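Kitchen cell in Kisa: cup creeping out of the gripper, and where does your base stand?
Simulated cells » Set-up and upkeep

gantrygran
Hello all, and I'm sorry in advance for the length of this. I look after the Brukden kitchen cell for our little group, which means I'm the one who gets the messages when it misbehaves (lucky me!). It's one arm next to a worktop, picking up cups and putting them down again, and it behaved beautifully until we moved everything over to the new Kisa build. Now the cup slides down through the fingers, very slowly, all the time the arm is holding still. If I leave it long enough it drops onto the worktop. I've put the friction up twice and it made no odds that I could see. The physics runs at 500 steps a second, same as before, and I haven't touched the arm.
While I'm here, my other question: has anyone moved the base? Ours is on the floor and I do wonder if the poor thing has to stretch too far.

pondweed
Lift the base! I put ours on a block level with the worktop and never looked back. With it on the floor you're spending half the arm just getting up over the edge. I'd do that first and worry about the creeping after, as I suspect they're the same trouble. An arm at full stretch sags, the fingers tilt a bit, and off goes your cup.

Sezer
Not sure I'm with you there, pondweed. A simulated arm only sags if the joint gains are too soft, and if they're too soft then a block won't cure it. gantrygran, could you tell us which collision shape the cup is using? Ours came through the move as a rough hull, and the fingers were touching it at 2 little points where they used to lie flat along the side. It looked perfectly fine on screen, which is why it took me most of May to find. 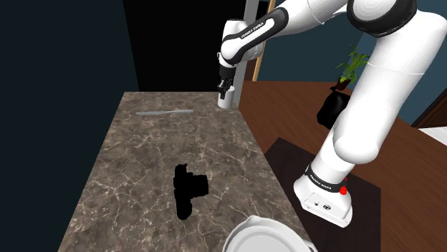 Efraín Tello

Hello gantrygran, I've got the same kitchen up and running, so I saved you a view with the cup held over the far end of the worktop. You'll see I've left the base on the floor, on its mat, alongside the counter. I like it there because the forearm comes across from above and I can still get at the near end, where the bowl lives, without the elbow doing anything silly.

I'm with Sezer on the collision shape. Mine did just what yours is doing, and the thing to do is open the cup in the Kisa object editor, throw away the hull it made for you and put in a plain cylinder. Then do the finger pads as well — simple boxes will do — and only after that go back to the friction, which you'll probably want to put back where it started. I also hold the cup fairly high, fingers round the upper part, so they stay well clear of the worktop when it goes down.

One more thing, and it's easy to miss. Check the contact margin. I have 5 mm in my notes from the old build, and that was far too generous for something as small as a cup. Save a copy of the cell before you change it!

pondweed
I'll give you the collision shape, that does sound likely. I'm sticking to my block, though. Our worktop is deeper and I was forever getting refused plans at the back of it.

Efraín Tello
Fair enough, and with a deeper worktop I might well do the same. My grumble with raising it is that every saved pose has to be done over, and I had a lot of them.

gantrygran
Oh, you are good, the lot of you. It was a hull! I've put the cylinder in and left the arm holding while I had my lunch, and the cup was still there when I came back. Friction is back to its old value. I did one run with the old seed, 3969, which used to drop it every time, and it got all the way through. The finger pads I'll do tomorrow. The base is staying on the floor for now, pondweed, mostly because I can't face redoing the poses either.

Sezer
Glad to hear it. Have a look at the bowl too while you've got the editor open. Ours came through as a solid lump with no inside, and anything we put in it sat on top.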